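2018-09-26

# Astley's bottle refund depot off to a flying start

What a first season for Astley! The town's container refund depot opened in June, and 966 households have already signed up, well past what council had hoped for by Christmas.

Residents get credit for plastic, glass and cans, which they can keep or hand on to one of 37 local clubs and schools. Sorting is done on site by Prisby, and the baled plastic goes to the Lirkitz plant up the highway.

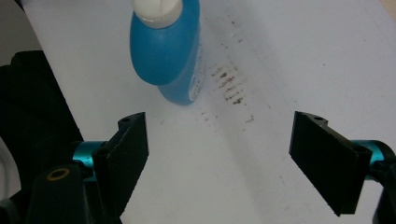
Depot manager Salamatu Wumbei is thrilled with how quickly people have picked up the rules (and they really have!). Coloured plastic goes in its own bay, kept apart from the clear, so a turquoise-blue bottle with a white cap would head there, label and all. Caps can stay on, too, after a change to the sorting line.

"We had kids arguing over who got to tip the tub in," Wumbei said. "I've never seen a queue so cheerful."

Astley Primary has done especially well, with 253 families giving their credit to the school garden. Teacher Živko Spahić said the first fruit trees were already in the ground.

Council will vote next month on adding two more drop-off points, one at the pool and one beside the Hodžić Street shops.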